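Kemeys ist durchgespielt!

März, von Lumturie Lazarević
Drucken | Per E-Mail senden

Gestern kurz nach Mitternacht war es so weit – Level 13 in Kemeys, mit 2123 Punkten! Mein alter Rekord lag bei 1454, und ich hab so laut gejubelt, dass Mirsad wach wurde.
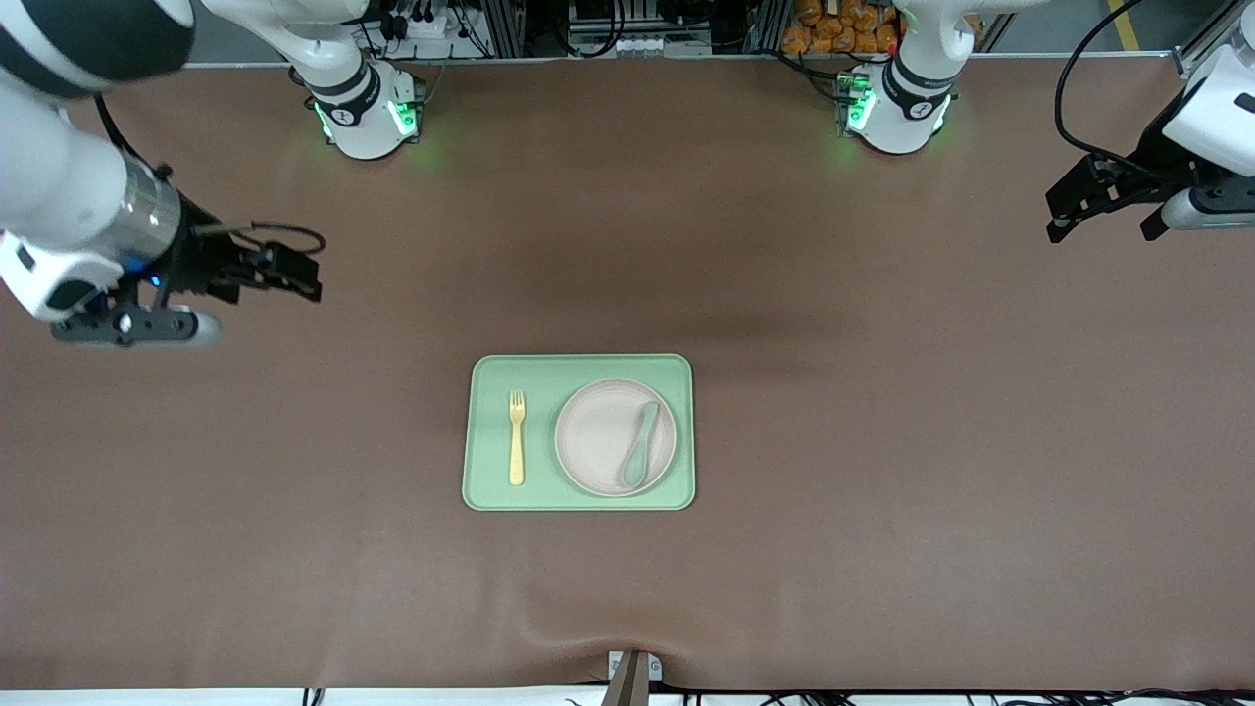 Die Kartenrätsel werden ab der Wüste richtig knifflig, und genau das liebe ich daran. Man darf immer nur 2 Karten halten, also leg ich mir die Reihenfolge vorher im Kopf zurecht: die Gabel links, der rosa Teller rechts daneben, der Löffel obendrauf – so ähnlich sortiere ich auch meine Stapel. Als Nächstes kommt Surkari dran!

Kommentare

Uyên Tôn: Glückwunsch! Ich hänge noch in der Wüste.

Ognjen: Surkari ist super, nimm die Eulenkarte mit.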